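4.2 Grasp refinement and fold execution

The perception module described in Section 3 returns a coarse outline of the garment and a set of candidate grasp points. These points are reliable to within the width of a finger when the cloth lies flat, but the error grows once a first fold has been made and several layers overlap. The planner, Plesomum, therefore does not commit to a full folding sequence at the start. It plans one fold at a time, executes it, and requests a new outline before choosing the next.

Each fold is defined by a line across the garment and by two grasp points, one for each arm. The planner rejects any pair for which the arms would cross, or for which the straight path between the points leaves the cloth. The remaining pairs are ranked by expected fold error, with a small penalty for grasps close to printed lettering, where the material is stiffer and tends to slip. Sports clothing proved useful for testing this ranking, as it combines large prints, contrasting trim and sewn labels in a single item (Figure 3).

During a fold the two arms are controlled as a pair. The controller, built on the Jernavo motion library, holds the distance between the gripper tips close to the measured length of the grasped strip. If the distance is too short, the cloth sags and drags over the layer beneath; if it is too long, one side pulls free. The set distance is corrected at 10 Hz from the wrist force readings. We found that faster correction brought no gain and made the arms tremble on light fabrics.

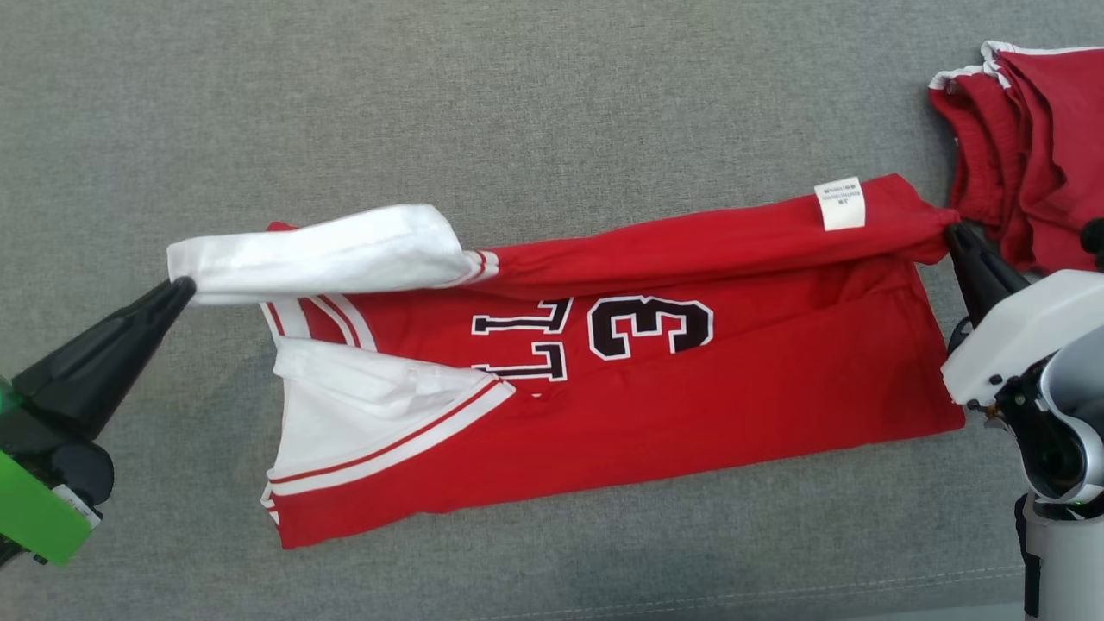
Figure 3. Two-arm fold on a red jersey with white trim. The left gripper pinches a bunched white section while the right gripper holds the far end of the red strip, keeping it taut along the top of the garment. Lettering and the number 3 are visible on the body below.

4.3 Failure detection and recovery

The system was run at the Tanduvbridge laboratory on 188 folds. Failures were labelled by hand by one of the authors (Valentini) using the scheme of Bautista, with one change: slips in which the cloth remained within reach of the same arm were counted separately. The most common fault was the pick-up of two layers where one was intended, especially along striped trim, where the outline module often took the edge of a stripe for the edge of the cloth.

Recovery is kept simple. When the force readings fall below a threshold at either wrist, both arms stop, lower the cloth and open. The outline is then taken again and the fold replanned from the new state — no attempt is made to regrasp in the air. The routine allows 2 retries per fold before the garment is passed to an operator.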